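Subject: Re: [gripper-users] draft rules for the hanger task, second pass

Hi all,

Thanks for the pile of comments on the draft! I read every one of them over coffee and I think we're close. Remember, this is only about hand-held collection with the two grippers, the hangers and the basket. The Bisht arm rules are a separate mess and I'm not touching those until June.

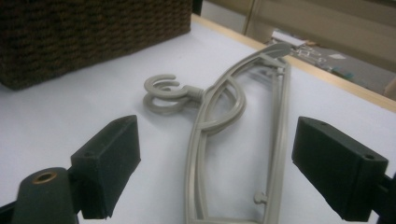

Start of episode

My biggest gripe with the old Sarkosberg sheet is that it never says when an episode begins. Some of us hit record with the fingers open, some with a hanger already clamped, and then the cutting scripts choke. So, fingers open, both of them, and hold still for a beat before you go in. I tried this on 43 episodes and threw out 6, way better than my usual!

The basket stays on the table for the whole session. If you bump it, finish the episode and put it back afterward (please don't nudge it mid-take, I've done it and it's a pain to label).
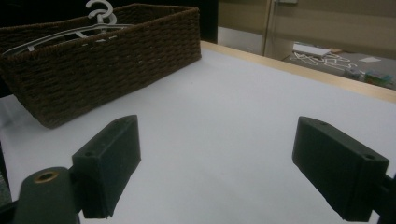 Same goes for your sleeves and cables, by the way. Check that the cable hangs free of your wrist before you start, and stop if it snags.

Now the part we fought over, tangled hangers. On the list last night: 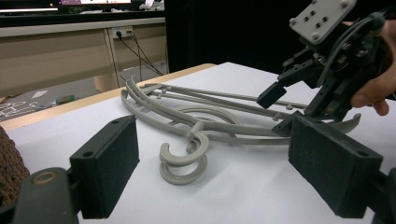
Yuto Tanabe wrote:
> I would allow regrasping but put a limit on it. At Kosismont we
> let people go on forever and got takes where they shake the whole
> pile for a minute. Also the rule should say which hand goes first,
> or every operator invents a style.

I'm with you on the limit, so the draft now says 10 regrasps and then you mark the take as failed and move on. Failed takes get kept, by the way, don't delete them. On which hand goes first I'm less sure. I'd like to leave it free, as long as one hand

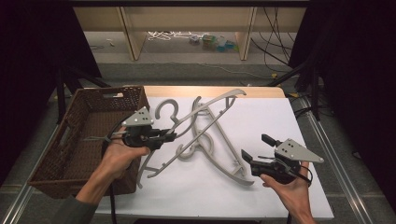
holds and the other does the pulling, and you don't swap halfway through. Lefties have been putting up with enough from us already.

Still open is rule 13, the one about dropped hangers. Drestalex counts a drop as a fail, I'd count it only if the thing ends up on the floor. Send me your thoughts and I'll post the next version when I've got them all in.

Cheers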